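Still waiting for the robot butler

By Agnese Liepiņa

Every November I get a press release promising that the washing-up is finished for good. Every spring I am still at the sink.

This year's promise came from Harries, a small firm in Jendthorpe that wants two-armed machines tidying kitchens and packing shelves. Its founder, Bleddyn Yorath, gave me his best figure before I had my coat off: 652 tries at one small tidying job, more than 100 of them spoiled. He seemed pleased. I have had lodgers with better records.

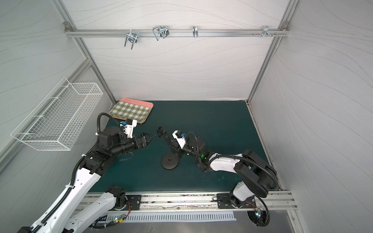

Ask what counts as a success and the answers get woolly. Someone lays the things out first. Someone puts them back after. Yorath says a job I'd do in three seconds takes his arms 22, "on a good run", and he wouldn't say how many runs were bad.

He thinks shop floors will come before homes, and there I believe him. A shop doesn't have a cat. But would he leave it alone with his own plates?

"Not yet," he said, and went to put the kettle on himself.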